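January | By Nuno Lobo

Print | E-mail this article

I have a soft spot for cables you can see. When we started on the arm in our shared workshop, which we named Usurero for all the evenings it has taken from us, I wanted everything tucked away inside neat covers. I've come around since then – mostly after taking those covers off, one small screw at a time, 37 of them! A home build ought to be easy to get back into, and if that means loops and ties and a clamp or two on the bench, well, I've grown fond of the look. 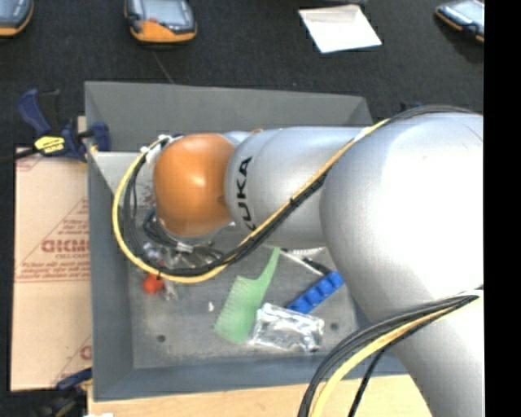 Qian disagrees, and told me over coffee that a loose loop will snag sooner or later, so I should buy the covers again and quit being sentimental. I may yet – but I'd keep the screws in a jar.

We use cookies to improve your visit. Accept | Settings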